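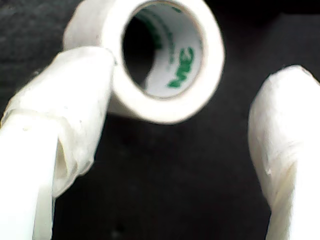

On 2023-02-11, a list member wrote:

> I'd bet on your force threshold before I'd bet on the covers. We had a Briem gripper calling "object held" with nothing in it for most of January, and it was a bad setting that came back every time somebody reloaded the defaults. Did you check that before you tore everything apart? Also, what was the arm doing while it thought it had the roll?

Good questions, and yes, the threshold was the first thing I looked at! It was right where we left it. I reloaded it anyway, ran the tape roll job again, and got the same false "held" at cycle 188. Then I put the old bare fingers back on and it ran through 424 cycles without one.

So I'm blaming the covers. They fit over the ends of the fingers and they're supposed to stay snug, but they creep. Once there's enough loose material bunched up between the tips, the fingers stop a little short of fully closed, the Alus controller sees a gap and some resistance, and it decides that must be a part. Off goes the arm to the drop spot with nothing but its own wrapping in its grip.

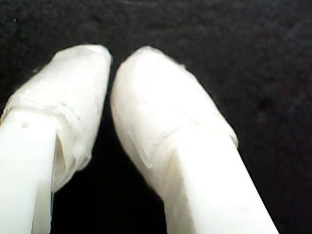
Posted by: Noreen Padgitt
Role: cell technician, Gillell

The part about what the arm was doing is the part that bugs me. With "held" set, our program skips the slow approach and goes straight to travel speed. I had reached in to straighten the mat, thinking it was about to retry the pick like it always does after a miss, and it swung over my hand instead. It didn't touch me, but I jumped pretty good and I've been a lot more careful since. Yes, I should have hit pause first. I know, I know.

I went back through 800 lines of the log that afternoon and found 4 more of these that none of us had noticed - they just looked like drops. We'd been writing them up as "roll slipped" and moving on. 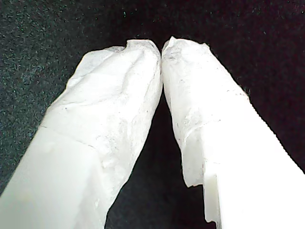

**Category: Grippers / Faults and near misses**

For now I've done the following on our cell:

- The program won't trust "held" unless the finger gap is close to the width of the part we told it to expect.
- Travel speed stays low until that check passes.
- Covers get pulled back down and looked over at the start of every shift, and any with a bunched-up edge goes in the trash.
- Hands stay out unless the arm is paused (me included).

I've written to Wudetora about the covers and sent them the log. No answer yet. Their sheet says the covers are fine for light parts and doesn't mention creep at all, so maybe we're putting them on wrong - if anyone has a trick for keeping them from riding up, I'd love to hear it. I tried a band of tape at the bottom hem and it made a mess of the finger.

And to the person with the Briem gripper: do you log the finger gap along with the flag? If you do, could you send me a chunk from one of your bad days? I'd like to see if it stops short the same way ours does.

Noreen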